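Finding Aid to the Narach Deposit

Held at the Ovden Municipal Archive, Lower Reading Room. Extent: 402 items in 5 boxes, with one box unopened. Physical description: photographic prints on card mounts, the greater part 18 x 24 cm. or smaller; one ledger, quarter leather; loose correspondence. Access: by written application to the Archivist.

Provenance. The deposit was received from the executors of the Haberkorn studio, which kept premises on the river side of Ovden and took portraits of the patients and staff of the Narach Sanatorium under a standing contract. The contract provided for 400 portraits. Each sitter was to be taken once, on admission, facing the window of the east gallery. The studio was paid on delivery and the ledger shows that payment was made in full.

Arrangement. The original order has been kept. Titles are taken from the mounts where these are legible. Where they are not, the cataloguer has supplied a title in square brackets.

Condition. Good throughout, with some silvering at the margins. Items 17 to 40 have been damp at some time. The mount of item 212 has been trimmed by a former owner to fit a domestic frame.

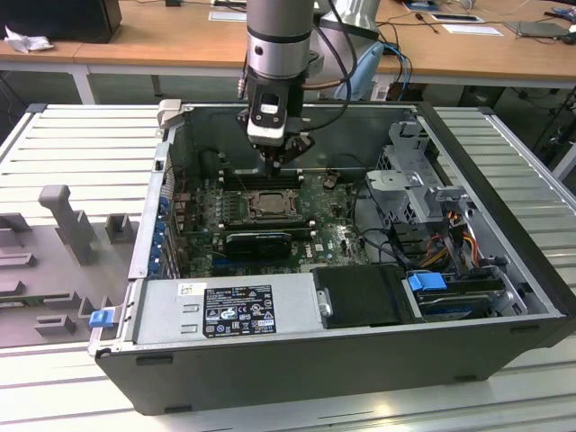 Note on the numbering. Readers will observe that the extent given at the head of this aid exceeds by two the number provided for in the contract. The last two items are not entered in the ledger. They bear the studio's stamp, and the hand on the mounts is the hand found on all the others.

Item 401. [The east gallery, with empty chair]. The window is open. On the verso, in pencil: "Sitter present. Plate exposed twice." A second print from the same negative was sought in the Viltura collection, which holds the greater part of the sanatorium's papers, and was not found. The Registrar at Viltura replied courteously that the east gallery had been closed before the studio's contract began, and that its windows had been bricked up. A plan was enclosed. The plan is now filed with the correspondence.

Item 402. [Reading room, with figure at desk]. The figure is seated with its back to the camera and is writing. The desk is the long desk in the Lower Reading Room. The lamp is the lamp at present in use there, which was bought by this Archive in August of last year. The mount and the print have been examined by the Conservator, who reports that both are of the period and that the print has not been disturbed since it was mounted.

The cataloguer wishes to record that item 402 was described at the desk in question, late in the afternoon, and that the room was otherwise unoccupied.

Restrictions. Item 402 is withdrawn from general issue. Readers with a proper reason for seeing it may apply on Form 3033, stating where in the room they intend to sit. Applications naming the long desk will be refused.

Related material. Admission registers of the Narach Sanatorium, Viltura. The registers list 400 patients and staff. A further line has been ruled beneath the last name and the date of admission filled in. The date falls in the present year. The Registrar has been asked to supply a copy of the page and has twice sent a copy of the page before it.

Box 5. Unopened. The box was received sealed, with the studio's label across the lid, and was not included in the executors' list. Its weight is consistent with glass. The label reads "Ovden, to follow".

Revision of this aid. The extent was checked on completion and found to be 403 items. It was checked a second time by a colleague, with the same result. The statement at the head will be corrected when the additional item has been described. It is a portrait, facing the window, and a title has already been written on the mount.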